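3.2 Bins and item set

All bins in the study are the same type, folded sheet metal, open on top, bought second hand from Wandberg when they cleared out a parts store. Three of them went into the rotation. We did not clean or repaint them. The inside was already scuffed and we wanted it that way, since a small shop (Orau, Yusof, the other places we visited) does not have new bins either. Wear on the floor was logged once at the start and once at the end, see 3.4.

The items came out of the Skindinora sorting list. 137 items in the full list, foam blocks, holders, caps, offcuts, a few toy-like shapes that turn up in mixed returns. For each load we drew a handful and dropped them from the rim, no arranging afterwards. Loads with fewer than 8 items are called sparse here. Sparse loads sound easy but they gave us most of the odd cases - things slide to a wall and stay there.

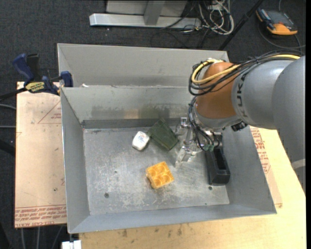 Figure 3. Sparse load, four items on the bin floor. Long black slotted holder by the right wall, yellow-orange waffle-like block near the center, dark green tapered block and small white block behind it. Pale scratches are heaviest near the yellow block.

Wall contact was scored by eye. An item counts as "at wall" if a finger will not fit between it and the metal. Crude, but two scorers agreed on nearly all of it and the rest was settled by Booker Quintanilla, who also kept the load sheets. Long items get a second mark for direction, along the wall or pointing at it. Blocks don't get one.

Shape matters more than size in how we grouped things. Flat-faced items (wedges, tapered blocks) in group A. Rounded small ones in B. Group C is anything with a recess, a slot or pits in the top face, so the holders and the waffle-type blocks both end up there even though they look nothing alike. We tried splitting C in two and gave up, too few items on each side to say anything usefull.

Floor holes. The bins have round holes in the floor and small parts could in principle go through or catch on the rim. Anything that could drop through was taken off the list before loading. Catching is a different matter, we noted it when seen but did not score it.

Surface color was left alone too. Gray metal under a pale block is poor contrast and the scorers complained about the small white items, mostly late in the day. Scraps and crumbs were not counted as items. If a bit of something came off a block during a load it stayed were it was until the end of the block of trials, then the bin was tipped out and we started over.

In total around 300 loads were scored this way, sparse and full together. Full loads are treated in 3.3, the rules are the same except that items resting on other items get no wall mark at all.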